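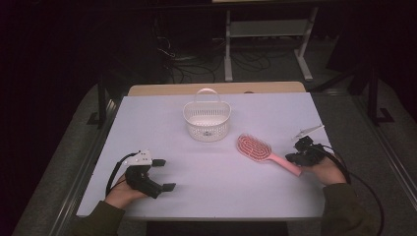
Basket and pink brush on the sheet, March, afternoon.

Got the grooming shelf things out on the table today, finally. I've been putting this off (the Bomine samples took up the whole bench until lunch) but the sheet is down and I'm pretty happy with how it looks. Pale sheet stays, by the way. The gray one we used for the Vamik combs made everything look like a basement, and this one shows a bit of shadow under things, so you can tell where they sit.

The brush is my favorite of the lot so far! Vented head, curved ribs in a deeper coral than the rest, and a nice smooth handle that gets a little wider at the blunt end. I've logged it as item 56. I brushed my own hair with it before it went in the log – sorry, everyone, I cleaned it after – and it went through knots better than the Sirwood paddle one, which I still think is too stiff for anybody with thick hair.

The basket is item 209. Small, white plastic, slots in the back wall and little holes all over the front, arched handle. I like that you could hang it from a hook, and dust ought to fall right through instead of collecting in the corners like it does in the solid tub. My worry is that hairpins will go through too. Need to try that with the short ones, and maybe cut a liner out of leftover felt if they do.

Still don't know if the brush will lie flat in there or if it has to stand up handle first. My bet is standing up. If it tips the basket over I'll put the combs in with it for weight.

Shelf is booked under job 2734, same as the Zacharias trays, so please use that number on the labels and don't start a new one (I did that last time and spent an hour fixing it).

To do: hairpin test, felt, find the six missing labels. The tape is in the top drawer again.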